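Our house rules for sim runs, version whatever

So I promised Emese Borbély I'd write this up after the July mess, and then it was fall, and then it was winter, and well. April 9 would have been the way I'd write the date but she likes it the other way, so: 9th April, Emese, it's done, you can stop leaving sticky notes on my monitor.

Quick background for anyone new. I work on pick-and-place stuff at Fekley, mostly in simulation, and we share scenes and results with the folks over at Coltmont. Sharing is great! Sharing is also how we lost most of a month last summer. They ran 4000 episodes on what they thought was our kitchen-ish scene, we ran 4000 on ours, and 3802 of theirs counted as successes while our number was way, way lower. Cue a lot of emails. The scenes were the same. The arm was the same. What we had was two different ideas of the word "grasped." Theirs said both fingers touching the object. Ours said both fingers touching, object off the surface, and still there 2 seconds later. Máté Hajdu found it by reading the two config files side by side over lunch, and he has been pretty smug ever since (fair enough).

Anyway, the rules. I'm putting them here and in the Csonka repo, and if the two ever disagree, trust the repo.

Write down what success means before you run anything. In words, in the readme, in a sentence my mom could follow. "The can is in the bowl and the gripper has let go" is a good one. "Task complete" is not a sentence, sorry.

Save the random seed with every run. I know, I know, everybody says this. I went through 28 old run folders last week and I'm not going to tell you how many had one.

Keep the clutter. This is the one people fight me on. It's so tempting to clear out the room and leave a bare table and one object, and your numbers will look lovely. But then put a couch and a door and a plant back in and watch what happens to your vision model. If the scene shipped with weird stuff in it, the weird stuff stays, and if you do take something out you log it by name.

Don't touch friction or mass to get a number up. If the can slips, it slips. If you really think the default is wrong, open an issue, get a second person to agree, and then rerun everything, including the old baseline. Everything! Not just the runs you liked.

Speed and force limits stay on in sim. I had a long back and forth with Máté about this, and his point was that there's no one in there to get hurt, so why slow it down. My point is that people build habits in sim and then carry them right over to the real arm, limits file and all. We settled on one limits file for both, and a run with a different one gets a big ugly tag on the plot.

And look at your runs. Like, with your eyes. Open at least a few from each batch, the passes as well as the failures, and scrub through them. Carska (our plotting tool, named before my time) will happily draw you a beautiful curve from total garbage.

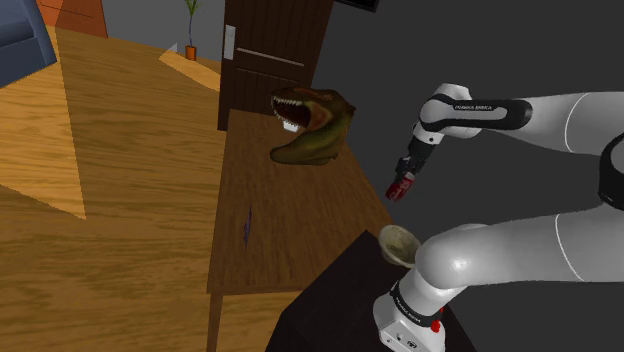 Can in the gripper, bowl down by the base, dinosaur head sitting up on the table.

A single still like that won't tell you if the run passed, by the way, which brings me to the last rule. If you put a picture in a report, put the episode number and the seed next to the result it goes with. A can in midair looks equally good in a pass and in a fail, and I've been fooled by my own slides at least once.

Still open: what we do about runs where the object ends up in the right place but got there by bouncing. Emese says pass, I say fail, Máté says make a third bucket. If you're at Coltmont and you have feelings about this, please email me and not the whole list. Next post is probably going to be about naming run folders, where I have many opinions and very little support.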